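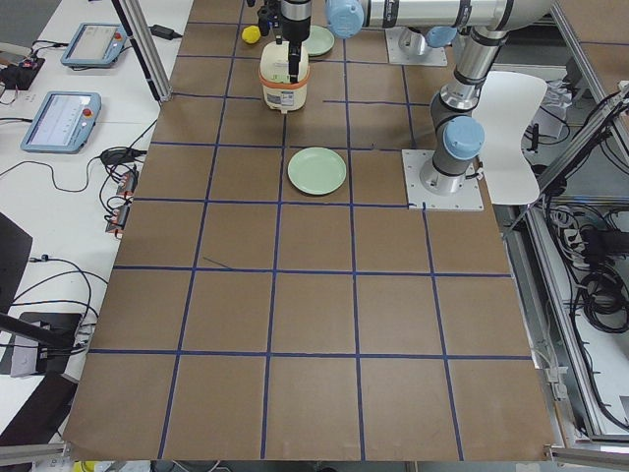
Speaker notes: Two arms, one bench, and the people who work beside them

Last updated: April 25, 2019

Opening (keep it short)

Name, role, site. I am Efa Wogan, process engineer at Nikolovski. The talk covers the kitting bench at the Torkinden site and how the jobs next to it were rewritten. No cost slide. If someone asks for one, refer them to the handout.

Grid bench

Leave the slide up for this whole section. Point out the tape first. Five columns, six rows, blue tape on brown paper. Operators call out cells by column and row, and the same references appear in the job sheets. Before the grid, an instruction read "put the plate near the arm," and each shift had its own idea of near.

Then the gripper: two fingers, holding the white container by its top edge, with a green plate further down the same column. Household items were chosen for the trial phase. They differ in height and finish, and replacements are cheap.

Mention that the paper is a consumable. It creases. When it is changed, the grid is taped again from the drawing, and the reference positions are checked before the bench goes back into use. This was first assigned to maintenance. It now belongs to the operators, who asked for it in January.

Pendants

Two teach pendants on the white desk to the left, each with its own red emergency stop. Say clearly that the stops are within reach of a seated person. The first desk position was not, and the operators' complaint on this point was correct.

What the job was

One person per bench, standing, picking and placing by hand for the full shift. Output was 385 kits. Training took one morning. Most of the skill was in noticing a bad part early, and none of it was written down.

What the job is

One person for 2 benches, seated for part of the shift. Tasks in order:
- load parts to the cells on the job sheet
- run the first cycle at reduced speed
- log every stop with a cause code
- correct taught points within the permitted offset
- hand over in writing

Training is now 7 days. Grallura supplied the course material and we cut the theory section by half. Pay grade was reviewed after the second group finished, which was too late. Say so.

Stops and cause codes

We logged 2,310 stops in the trial. The largest group was grip faults on round items. The second was cables: connectors worked free on the desk side. Neither group was on the risk list that engineering wrote. Both were on the list the operators wrote. Pause here.

The Disano line uses the same codes, so the two logs can be compared. Do not quote their numbers; they are still being checked.

What got worse

Less talk between benches. Waiting time is harder to plan around than steady work. Two experienced pickers moved to other departments and their knowledge of part defects went with them. We should have recorded it first.

Questions likely to come up

Headcount: no one was let go during the trial. The next phase has not been decided.
Monitoring: stop logs are kept by bench, and names are not attached.
Why not a fixture in place of tape: layout changes too often at this stage. Tape takes a few minutes to move.

If time is short, drop the Disano paragraph and go straight to questions.

Contact: Efa Wogan, Process Engineering | © 2019 Nikolovski | Back to top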